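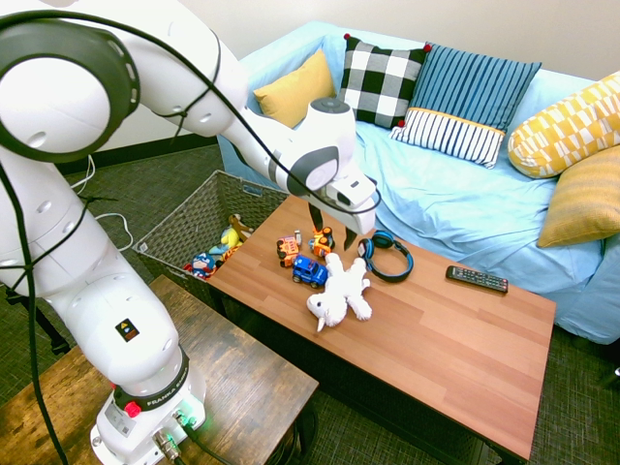

The Night Bus to Zomero

The bus was already full when Bláthnaid Gilmartin climbed into it with her blue suitcase. The driver looked at her ticket for a long time. Then he looked at her.

"Seat 5," he said. "But a man is sleeping in it."

"Could you wake him?"

"I could," said the driver, and he did not move.

So she sat on the folding chair next to him, the one that is meant for the second driver, and in this way she saw the whole road from Vallero to Zomero through the big front window. It is 564 kilometres. In the first hour there were factories and car yards, and after them only fields of a grey colour, and sometimes a dog at the side of the road with its eyes shining.

She had booked the trip in the spring, when her sister was still supposed to come too. They wanted to see the salt harbour, where their grandmother had worked as a girl. Then the sister found a new job, and the new job did not permit any holidays before Christmas. "Go without me," she said on the telephone. "Send me pictures of everything, also of the boring things."

"What will you do in Zomero?" asked the driver, after they had been silent for a very long time.

"I will look at the harbour."

"In November?"

"Is it closed in November?"

He thought about this question seriously. "You cannot close a harbour," he said. "But you can be cold in it."

He had a flask of tea between his feet. When they stopped for petrol he poured some into the lid and gave it to her. It was so sweet that her teeth hurt. She drank all of it. Behind them somebody was snoring, and she was quite sure that it was the man in her seat.
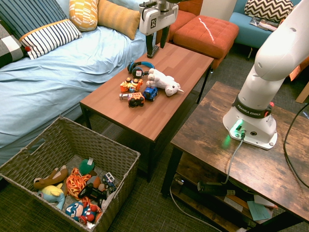 The Room

The hotel was called Wetus, and it stood behind the station. It had a glass door, and on the glass was written that the reception opened at seven. It was twenty past five. Bláthnaid sat down on her suitcase and put her hands inside her sleeves.

At six a woman came out of the bakery across the street, looked at her, went in again, and returned with a key.

"You are the room with the balcony," said the woman.

"I don't think I paid for a balcony."

"It's the only one with heating."

Room 218 smelled of soap and old wardrobe. The bed was narrow and the blanket was heavy, the kind that keeps you in one place. From the balcony she could see a row of roofs, a crane, and between two roofs a piece of water not bigger than a handkerchief. She photographed the piece of water and sent it to her sister, who answered at once, although it was the middle of the night at home.

Is that it?

That is it, wrote Bláthnaid.

It's very small.

I have not gone closer yet.

She slept until noon with her coat on.

The Harbour

There was a little museum beside the quay. The entrance cost 1000 of the local money, and she had no idea if this was a lot. The old man at the desk gave her a paper ticket and a lamp, and explained that the light in the second room was broken.

In the second room hung the photographs of the workers. She went from one to the next with the lamp. The women stood in rows with scarves around their heads, and all of them had the same white dust on their boots. Under each picture somebody had typed the family names. She read slowly, with her finger near the glass, because the spelling was not the one she knew from home. In the fourth row she found it: Ní Chonaill, and a girl who did not look at the camera but at something on the left side, outside of the picture.

Bláthnaid looked to the left also. There was only the wall, and a heater, and a chair for the guard.

She sat on the chair for a while. The girl had a big forehead and seemed to be annoyed. When their mother was annoyed, she had made exactly this face, usually in shops.

"Have you found somebody?" called the old man from the desk.

"Yes," she called back. "Can I stay with the lamp a little longer?"

"We close at four."

It was ten past three. She took out her telephone, and then she put it back in her pocket and held the lamp higher. 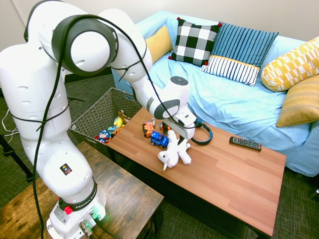

A white plush toy on the wooden coffee table.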